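Notes for the Berkholm evening, "How I learned to stop killing sourdough"

Start time 7.30, doors at 7. Stand on the left, the right-hand speaker buzzes.

Hello everybody, thanks for coming out in November. I'm going to talk about bread for 40 minutes and then you can eat some, so if you get bored just look at the table at the back and think of butter.

Quick show of hands: who's got a starter at home? Who's got one they're a bit frightened of? (Wait. Let them laugh. Pick on somebody in the front row.)

I got mine from my neighbour in Jeldale, in a jam jar with a saucer on top and no instructions at all. I fed it when I remembered. It went grey, it smelled of nail varnish, and I made five loaves out of it that you could have propped a door open with. I still ate them, mind you. Toasted, thin, lots of marmalade.

What I wish I'd known is how tough the stuff is. Grey liquid on top is only hunger. Pour it off or stir it in, feed it, put it somewhere warm and go to bed. Pink or orange streaks or fur, that's the bin, no arguments, scrub the jar.

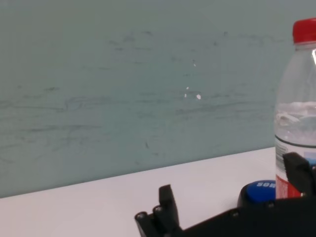 Njål Kvam wrote to me after I did this talk in Bundell and said I was far too soft on people: a starter in the fridge wants feeding every week, and anybody who leaves it a month deserves the loaf they get.

Fair enough, and his rye is better than mine. But I've left mine a lot longer than a month, and it came back after 2 days of regular feeds — sulky at first and then all over the shelf. So weekly if you can, and don't cry if you can't.

FEEDING. Do this bit slowly, last time people were scribbling.

Keep a small amount. I can't say this enough! You don't need a bucket of it living next to the milk. A spoonful in the bottom of the jar, then equal weights of flour and water on top. Any flour you like, though a bit of wholemeal perks it up no end. Stir, loose lid, rubber band round the jar so you can see where it started. When it's doubled and there are bubbles right through, you can bake with it. If it's domed and gone flat again you've missed the best of it, but it'll still make pancakes.

(Pass the jar round. Get the jar BACK this time.) 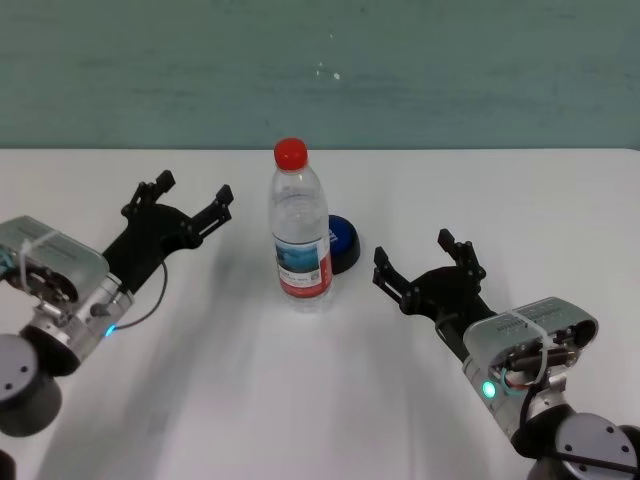

Water, red cap. See next bit.

WATER. I get asked about water more than anything else and I think it's the least interesting part of bread. Tap is fine. If yours smells strongly of swimming baths, leave a jug standing overnight with a tea towel over it. My sister-in-law swears by boiled and cooled. Try both, see if you can tell the loaves apart, I couldn't.

Temperature, now that does matter. Cold kitchen, warmer water. Hot kitchen, straight from the cold tap. You want the dough to feel like nothing much when you put your hand in it, not chilly and not cosy.

Tell the airing cupboard story here if we're running early. Skip if not.

MIXING. 500 grams flour is what I use at home but do the smaller one on the night, because of the size of the bowl they've got. Flour and water first, rest it, then starter and salt. Wet hands, no extra flour. It'll be a mess and you'll want to add flour. Don't!
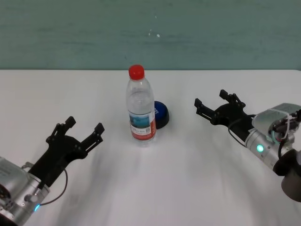
Shaping is where people lose their nerve, me included. You've nursed the thing all day, it's all wobbly and full of air, and now somebody tells you to fold it up and drag it across the worktop. Do it anyway, and be quick. Then it goes in a basket lined with a cloth, and a plain white one with a few wrinkles, like the one under the bottle, is quite good enough so long as you rub rice flour into it. Ordinary flour goes to glue. Into the fridge overnight, bake it in the morning straight from cold, hottest oven you've got, lid on and then lid off.

Let it cool before you cut it. I never do.
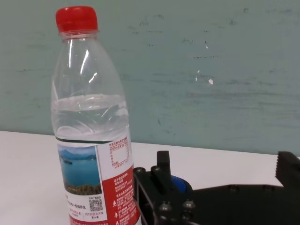 QUESTIONS THAT ALWAYS COME UP

Why is it flat? Usually the starter wasn't ready. Sometimes it sat out too long. Poke the dough, and if the dent stays put you've gone over.

Why is it so sour? Long fridge, hungry starter. Feed it twice before you bake.

Can I freeze it? Yes, sliced.

Is the Tai mixer worth it? I've only used the one at the hall and it walked across the worktop. Hands are free.

How much is a starter to buy? Don't buy one, I've got 200 grams of spare in the tub by the door. Bring your own jar.

Thank Berkholm for the kettle. Raffle after the bread, tickets from the hatch.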